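Keeping a Workshop Drawer Usable

Small parts collect faster than most people expect. A drawer that started with a screwdriver and a tape measure ends up holding picture hooks, fuses, half a tube of glue and the spare keys to a shed that was torn down in February. The steps below work for one drawer or a whole bench.

Empty it completely. Sorting around things that stay in the drawer takes longer and leaves the back corner untouched. Vacuum the inside, wipe it with a damp cloth and let it dry with the drawer open. Bare metal tools rust fast in a closed, damp space.

Make 3 piles: used this month, used this year, and everything else. The first pile goes back in the front of the drawer. The second goes behind it or in a box on a shelf. The last pile should leave the bench the same day.

Line the bottom before anything goes back. Rubber mesh shelf liner from the grocery store is fine - cut it a little short so it doesn't curl up the sides. The liner stops sockets and bits from rolling to the back every time the drawer is pulled.
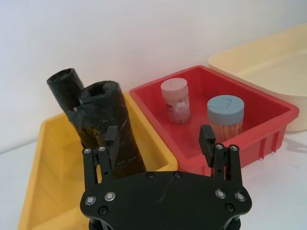
Should screws be sorted by length or by type?
Sort by type first, then by length if there are enough of them to bother. Wood screws and machine screws get mixed up more often than long and short ones, and the wrong thread will ruin a hole.

Shallow trays are better than deep ones. In a deep tray the bottom layer never gets used. Old muffin tins work well for washers and nuts, and ice cube trays hold small drill bits. If you buy trays, measure the inside height of the drawer with the drawer front on, and leave a finger's width of clearance.

Label the tray and not the lid. Lids get swapped. Masking tape and a pencil will do, and the tape peels off cleanly if you change it within a year or so.

Keep tape, glue and anything with a cap standing upright. Glue tubes stored on their sides tend to leak at the neck. A short jar in the corner of the drawer holds three or four of them.

Oil the runners once a year if they are metal. Wooden runners want candle wax - rub it on dry, slide the drawer in and out a few times, and brush off the crumbs.

More from the Stallis workshop pages: Sharpening a Chisel, Fixing a Loose Vise, Storing Paint Over Winter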